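Visit report: garment folding room, Minmont, August

Compiled by Lenka Vondráček for the Sukach newsletter

Our group visited the Minmont site in August to look at how household laundry is handled on a single padded table. Emília Šimek received us at the door and Vojtěch Kováčik led the tour. The folding room is one open hall, and most of our time was spent at the table and the washing machine behind it.

The machine is a white front loader with a black control panel and a central dial. Its energy label is still on the front. The top serves as a shelf for drinks, which our own safety officer would not allow. The table is large, flat and soft, close to a mattress in feel, and takes a full adult garment with room to spare on every side.

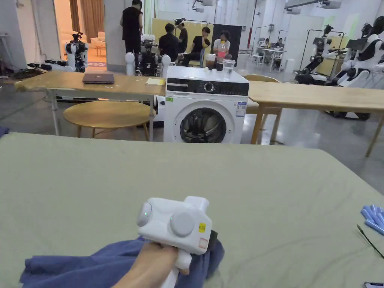
Folding method

Kováčik teaches a fold that starts from a flat panel. The body of the garment is squared first, the lower section is brought toward the front edge of the table, and the sleeves are dealt with last. On blue cloth the weak point is the sleeve, which bunches into wrinkles near its end if it is left lying outward.

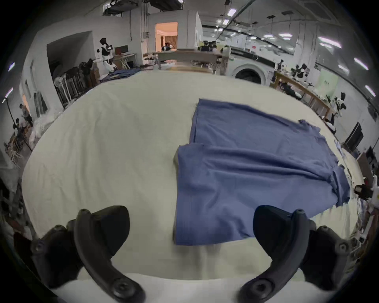

The order of work was disputed. Otakar Kratochvíl prefers sleeves first, as in the Chevalier handbook, and argued that a squared body has to be opened again to take them in. Kováčik replied that the body sets the width and the sleeves can be tucked under it. Both methods were tried on shirts after the break. The T-shirts are easier: collar to the far side, sleeves in, one fold up. The table is shared with phones, papers and cables, and space for the finished pile has to be kept clear at the far end.
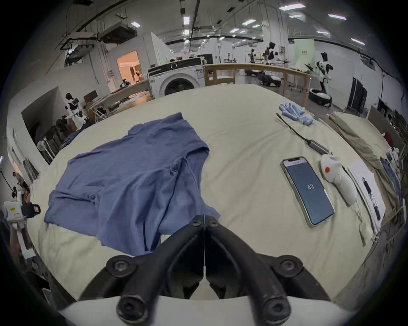
A padded surface has one drawback. The cover gives under the hand, so a crease pressed on it is softer than one pressed on a hard board. Ľubomír Rusnák asked whether a board could be slid underneath. Šimek said one had been ordered from Purnon and would be tried on 6 garments before any change is made.

Jeans are kept apart from the shirts. They are folded flat, with the waistband label left showing, and go to the far corner of the table. Lighter denim is less cooperative — it tends to settle into a loose pile, and the top edge has to be lifted before the layers can be lined up.

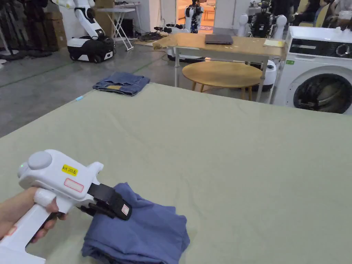

Sukach Newsletter, No. 39, page 4

The visit closed with questions at the table. Kratochvíl asked for the written fold sequence and Šimek agreed to send it. Members who want a copy should write to Lenka Vondráček and state whether they need the shirt sheet, the jeans sheet or both.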